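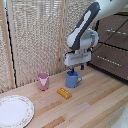 Jelle Wuyts
Software, manipulation and control
Notebook, December, table two

Carrying on with the rim grasp. Yesterday's notes stopped at the point where the planner would only offer grasps around the outside of the mug body and then reject most of them for the handle. Widad's suggestion was to stop treating the mug as a solid in the collision model and give it a proper hollow, so one finger can go inside and the other stay out. That meant changes in three places.

Collision model. The cup class used a convex hull, which fills the opening. Replaced with a ring of 12 thin wall segments plus a floor disc and a separate hull for the handle. Query time went up, as expected, but not enough to matter at the rate we plan. Inner radius is taken from the fitted cylinder minus a fixed wall thickness. The fixed thickness is a guess and I have left it as a parameter (wall_t) so we can stop arguing about it.

Grasp sampler. Rim candidates are now generated at even steps around the opening, with the finger closing direction pointing through the wall. Anything within 25 degrees of the handle is dropped before the kinematics check. Without that filter the sampler gave 541 candidates for the blue mug, with it and the reach check we are down to 149. Still too many to score one by one with the slow cost, so I sort by wrist clearance first and only score the top 20.

Approach. Straight down along the cup axis for the last stretch, speed limited, with the force threshold armed from rim height plus 30 mm. Above that the threshold is off, otherwise the arm trips on its own deceleration. Hadi had this problem on the Semaan cell and fixed it the same way.

Layout for the session: blue mug as target, pink cup behind and to the left, yellow block in front, the plate with the flower border in the near left corner. The pink cup matters most to the planner as it limits which way the gripper housing can turn. The block and plate are low enough that they only come into it on the way out.

Perception notes. Segmentation is fine on the pink cup and the block. Mask for the mug leaks into the handle gap, so the fitted cylinder comes out slightly too fat and pulled to the handle side. The offset was between 3 and 5 mm on the poses I looked at, which is about the whole margin we have inside the rim. Tried fitting to the rim points only and ignoring the body. Better centre, noisier height. Current version takes centre from the rim fit and height from the body fit, which is ugly but gives me numbers I can use.

Plate rim is picked up as a second plane now and then. Lachlan says this is a known fault in the Conov plane filter and there is a flag for it. Have not found the flag. Asked him again.

Logging. The recorder drops joint states when the depth stream is on at full rate. One log had 3474 joint messages where I expected more than double that. Timestamps are fine, messages are just missing. Halved the depth rate for the moment and the gaps went away. Proper fix would be to put the recorder on its own thread — Sointu has a branch for this from the Brandham work that may go in cleanly.

Small bug, fixed: the sampler was using the tool frame from the old fingers, 11 mm shorter. Every rim grasp was being planned too deep by that amount and then refused for hitting the cup floor, with an error message that only said "in collision". Changed the message to name both bodies. Should have done that first, it cost most of the morning.

Open:
- wall_t per object, or measured from the depth image if the opening is visible enough
- rim grasp on the pink cup. The opening is smaller and I don't know yet if the inner finger has room to close
- exit path after the lift still comes from the old planner and ignores the held object. Do not run with the plate on the near side at full speed until this is changed
- retest the handle filter at 15 degrees, 25 may be throwing away good ones
- find the Conov flag

Branch is rim-grasp, last commit builds and the unit tests pass apart from test_231, which was failing before I started. Widad has the table after four.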